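Ogilvie Textile Notes
Care and Testing

Why printed sheets fade unevenly, and what the wash label leaves out

5 min read
2 comments

Customers who return a printed sheet usually give one of two reasons: the color has gone dull, or one color has gone dull and the others have not. The second complaint is more common with multicolor prints, and it has more to do with how the colors were put on the cloth than with the quality of the cloth itself.

Most printed bed linen sold at the lower and middle price points is made by one of three methods. Pigment printing lays colored particles on the surface and holds them there with a binder, which is cured with heat. Reactive printing uses dye that bonds chemically with cotton or another cellulose fiber. Disperse printing is used on polyester, where the dye moves into the fiber under heat. Blended cloth is often pigment printed, as the binder will hold to both fibers.

Each method fails in its own way. Pigment prints lose color by rubbing. The loss shows first along creases, at the hems and where the sheet turns over the mattress edge. Reactive prints resist rubbing well if they were washed off properly at the mill, but some shades are weak against chlorine and strong light. Disperse prints on polyester hold up well in the wash. They can lose or transfer dye under a hot iron.

Large solid areas make any loss easier to see. A small busy pattern hides wear, while a broad flat band of one color shows every fold line. Designs that pass gradually from a deep color to a pale one are harder still to judge, and a customer may read the pale end as fading when it was printed that way. Keep an unwashed swatch of the same design if you want a fair comparison.
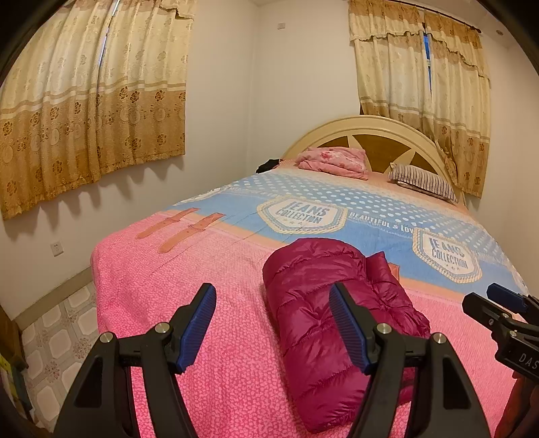
A multicolor printed sheet, with pink, light blue and polka-dot areas.

The Triverine wash trial, run at our Hornness site, used 5 printed designs. The designs were washed with a standard powder detergent, line dried, and compared with unwashed swatches under the same lamp. Total cloth used was 1,485 yards, most of which went to cutting spare pieces for the rub test. Two points from the trial are worth passing on.

First, load size mattered more than water temperature for the pigment prints. An overfilled drum presses the cloth into hard folds and drags those folds against each other for the whole cycle. The same cloth washed in a half-filled drum at the warm setting showed less crease wear than cloth washed cold in a full one. We had expected the reverse.

Second, detergent with optical brightener changed the look of the pale colors before the dark ones. Brightener adds a blue-white cast under daylight. On peach, cream and light yellow this reads as fading, although the print underneath is unchanged. A color detergent without brightener avoids the problem.

For anyone writing care instructions, we suggest the following wording as a starting point:

Wash inside out with similar colors. Warm water, half load. Use detergent without bleach or brightener. Remove promptly. Dry in shade or tumble dry low. Iron on the reverse side.

"Inside out" has no meaning for a flat sheet, and customers do write in to say so. For flat sheets, replace it with "fold once, print side in" – this gives some protection to the face, though a fold will open during a long cycle. Fitted sheets and pillowcases can be turned in the usual way.

Rub testing at home is simple. Take a white cotton cloth, dampen it, and rub a hidden part of the hem with steady pressure. Some color on the white cloth is normal for a new dark print. If it still appears after the third wash, the binder was probably under-cured and further washing will not fix it. Return the item.

The Sundwood abrasion machine is back in use following its service. Samples for the 4,000-rub test should be cut flat and free of seams, labeled on the reverse with the design code, and packed without folding. Results for samples now in the queue will be sent in February.

Shares: 2

Ogilvie Textile Notes, November 23, 2022. All rights reserved. Contact the editor | Back to top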